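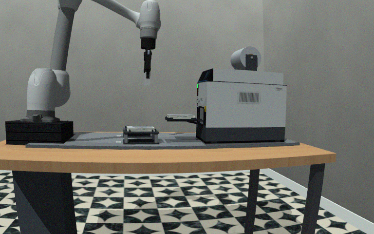

White arm over the gray deck plate, wooden table underneath

Butcher block desk top, oil or poly? (and did I already wreck it)

gristmill_jo
OK so I finally bought a real wood top for my work table. It's a 70 inch slab of beech from Zarwood, their seconds bin, and I love it way more than a person should love a table. The problem is I have no idea what to put on it. The guy at the counter said hardwax oil, my brother-in-law says polyurethane or don't bother, and the can I already own (Trnka satin, left over from the stairs) says it's fine for "interior furniture" and nothing else useful.

I do a bit of everything on it. Laptop, soldering now and then, coffee, glue, more coffee. I sanded up to 220 last night and now I'm reading that might be too fine for oil?? Did I wreck it?

pellworth
You did not wreck it. 220 is on the fine side for hardwax but people go there all the time and live. If it bothers you, knock it back with 150 and vacuum well before you start.

I'd go oil. When poly gets a scratch you're looking at sanding the whole top. With oil you rub some into the bad spot and go have lunch.

dustcollector44
Gonna disagree with pellworth, and I say this as somebody who oiled two desks and regrets both. "Rub some into the bad spot" leaves a shiny patch you'll see every time the sun comes in. And coffee WILL get through oil if you let a mug sit. Poly, three thin coats, done. Mine has had a printer sliding around on it for years and it looks the same as the day I moved it in.

pellworth
Shiny patch means you didn't buff off the extra. It's on the can.

dustcollector44
I buffed. I buffed so much my arm hurt for two days. Which brand, out of curiosity?

pellworth
Bisen, the matte one. 20 minutes on, wipe hard, then leave it alone overnight. I do a second coat and stop there.

gristmill_jo
Oh no, I started a fight. I do put mugs down everywhere, I'm not going to pretend I'll use coasters. Also nobody has mentioned the underside! Do I have to finish the bottom too? It's going on a steel frame and it's heavy as anything, so flipping it again means calling my brother-in-law, and then I have to hear about polyurethane.

marlow_east
Yes, finish the bottom. Please finish the bottom. I skipped it on a maple top and by July it had a cup in it you could roll a marble down. Same number of coats on both sides, same product. Doesn't have to be pretty, just has to be sealed.

And use slotted holes or those little figure-8 clips when you attach it to the frame. Wood that wide moves across the grain, and if you screw it down tight it'll either bow or split. Mine did both (different tables, I am a slow learner). 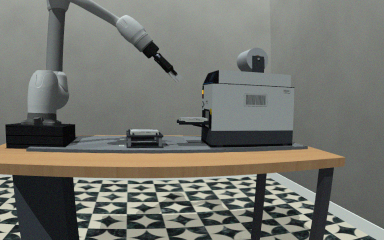

The other thing I'd think about is what's going to sit on the table for months without being moved. Rubber feet are murder on a fresh finish. I had a monitor stand leave four perfect gray squares on mine, and that was poly, so sorry dustcollector, it happens to you guys too. Give it a couple of weeks to cure before anything with rubber feet goes on it, or stick felt under there. Beech also yellows a bit, so whatever you park on it early leaves a paler shape behind. Move stuff around the first summer.

dustcollector44
Fair on the rubber feet. I'll give you that one. Still poly.

tessellate
Floor person here, not a table person, so take this for what it's worth – water-based poly has gotten really good. It doesn't go amber, it doesn't stink up the house, and you can recoat the same afternoon. It does raise the grain on the first coat, so sand lightly after that one. I've used it on a hallway that gets dogs and boots and it's held up better than the oil in the kitchen.

gristmill_jo
Hmm, OK, that's tempting. Is the Trnka can water-based? It says "clean up with soap and water" on the back.

tessellate
Then yes, it's water-based. Stir it, don't shake it, and try it on a scrap first. Old cans get stringy.

pellworth
One vote for oil remains on record.

gristmill_jo
Noted lol. I'm doing a test on the offcut tonight, half Trnka, half the little sample tin of Bisen, and I'm going to leave a wet coffee mug on both until Friday. Bottom gets done first, since it's already upside down in the garage. Will report back.

marlow_east
Use cheap coffee. And don't forget the end grain, it drinks about twice what you'd expect.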